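Sipos Kitchen Manipulation Project
Second progress report to the Prellance Fund
Prepared by Tamás Farkas, project lead

Summary

Work in this period went into the simulated kitchen and the first full round of grasp training. The simulator is finished to the level set out in the grant plan. Training on the single-object tasks is done, and the cluttered counter tasks have started. Transfer to the real arm is behind plan by one work package. We are not asking for more money, but we do ask to move part of the travel line to compute, as explained under Budget.

Goals for the period

The plan listed four items: build a set of varied kitchen counters in simulation, train a grasp policy for the five-fingered hand, compare it with the scripted baseline, and run a first transfer test at the Pladcombe lab. The first three are complete. The fourth was started and then stopped, for reasons given below.

Simulated kitchens

We now generate counters from a list of surfaces, props and lighting setups. Each counter is checked by a script that rejects props sunk into the surface or stacked in ways that could not stand. After that check we kept 688 layouts. Of these, 600 are used for training and the rest are held back for testing. No prop texture in the held-back set appears in training.

The old generator placed every prop square to the counter edge. Policies trained on those layouts learned to approach from one side and did poorly once a board or pan was turned. The new generator turns props freely and lets them sit partly outside the camera view. This made training slower at first. We kept it, as real counters look more like that.

Grasp training

The policy takes camera images and joint readings and outputs wrist motion and finger targets. We train in two stages. In the first, the hand learns to reach a start pose over the work area with the fingers held together, which keeps them from catching on pan handles. In the second, it opens and closes on the target. Splitting the task this way cost us two weeks of rewriting and paid for itself in the next run.

We ran 400 test trials for each method on the held-back layouts. The scripted baseline succeeded in 43 percent of trials and the trained policy in 70 percent. A trial counts as a success only if the object is lifted and held until the timer ends. Most of the remaining failures are thin objects lying flat. The fingers close above them or push them along the surface.

We also tested how much the background matters. Swapping plain counters for veined or speckled stone lowered the success rate of the older policy sharply. The current policy loses much less. Patterned props are still a problem. The depth estimate gets noisy over strong repeated patterns, and the hand sometimes stops too high.

Stone counter layouts, Zestesstead simulator

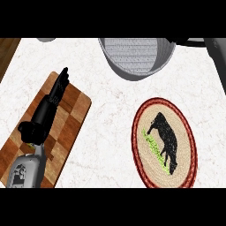 Pladcombe, 8/9/18

The stone counter group is the one we now use for regression tests. It puts a checkerboard cutting board, a ridged grill pan and a woven mat with an animal silhouette on white marble, so a single view holds several of the textures that give the depth estimate trouble. The black hand over the board has its fingers bundled and pointing along the line of the arm. Every change to the vision code is run against this group before it is merged.

Transfer to the real arm

The transfer test was stopped after the first session. The finger joints on the real hand lag behind their commands more than the simulated ones do, and the policy reacted by closing too early. We have measured the lag for each joint and are adding it to the simulator. The test will be repeated with the same objects once retraining is finished.

Budget

Spending on staff and equipment is on plan. Travel is under plan, as the winter visit was held by video call. Compute is over plan because of the longer training runs with turned props. We ask to move the unspent travel money to compute. The total stays the same.

Next period

Retraining with joint lag comes first, followed by the repeat transfer test. We will also try a finer depth model on patterned surfaces and a separate grasp for flat objects, sliding them to the counter edge before lifting. The layout generator will be frozen so that results can be compared across both reports. The next report is due in February and will include the transfer results, whatever they are.

Attachments: trial log, joint lag measurements, revised budget table.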